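The tray was supposed to fix it. That was the claim, anyway, and it has been repeated to me in three kitchens, two offices and one very small apartment in Skurnbridge: put a tray down, put your stuff on the tray, and the mess becomes an arrangement.

I have doubts. I've owned trays. What they mostly do, in my experience, is give clutter an address.

The idea isn't new, but the people selling it have grown more confident. Olwood, the home store with the gray walls and the patient music, now gives trays an entire aisle. Prirnis, which used to stick to shelving, has a white one it calls a "landing surface." The leaflet that comes with it runs to 11 pages. I read all of them. Four are photographs of lemons.

Erhan Saraç has spent a good part of his working life setting tables for other people, first at Coşkun, the restaurant his uncle ran, and later for anyone who would pay him to organize a kitchen. He is on the side of trays, within reason. His rule is that a tray has to have a job. Drinks go on one. Mail goes on another. If you can't say what it's for in a single word, he wants it back in the cupboard.

"People buy a big one and then they get scared of how empty it looks," he told me. "So they fill it. A candle, a little plant, a bowl with nothing in it. Then a guest shows up with a drink and there's nowhere to set it."

I asked whether the guest couldn't use the table. He looked at me as if I'd suggested the floor.

There is a practical case, and I'll grant it. A rim, even a low one, keeps a spill from traveling. You can clear six glasses in one trip. A plain white surface shows you the sticky ring under the syrup bottle before it sets, and wiping one tray is quicker than wiping a table around everything that lives on it. My own test, which lasted most of September, bore some of this out. I put a tray by the stove for oil and salt and it stayed tidy. I put another by the front door and within a week it held keys, a dead flashlight, takeout menus, and a screw I am still afraid to throw away.

So the stove tray works and the door tray doesn't, and I don't think the tray deserves the credit or the blame. Oil and salt get used every day and go back where they were. A mystery screw has nowhere else to go.

Size is the other thing the leaflet skips. Large trays look wonderful in a store, on a display table the size of a parking space. At home they take up the counter you were trying to save. Saraç measures the shelf where a tray will be stored before he measures anything else - a habit I wish I'd had before buying mine, which now lives upright behind the refrigerator and falls over when a truck goes by.

And then there's color. White is what everyone is selling this year, on the theory that it goes with anything. It does, in the way a blank wall does. The trouble is that it makes everything placed on it look chosen. A handblown carafe comes off nicely. So, to be fair, does a supermarket soda, and I've come to think that's the best argument for the things: the bright red of an ordinary bottle of Coke against all that white is more cheerful than any candle in the Olwood aisle. 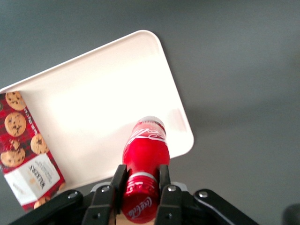

**Words by Khôi Lò** | *Home & Table*

Saraç agrees with me about the soda, though he'd never put it in front of a client. He thinks a drinks tray should carry what people really drink. At Coşkun, he says, his uncle kept fancy mineral water on show and sold cola all night from under the counter.

What would I tell someone standing in the aisle with one under their arm? Put it down and go home first. Look at what's been sitting out on your counter. If it's a handful of things you reach for every day, a small tray will do you some good, and the one you bake on will do for a trial run. If it's a drift of receipts and chargers, you need a drawer, or a wastebasket.

I'm keeping the one by the stove. The one by the door has been retired, and the keys are back on the hook where they were in the first place. The screw is in a jar.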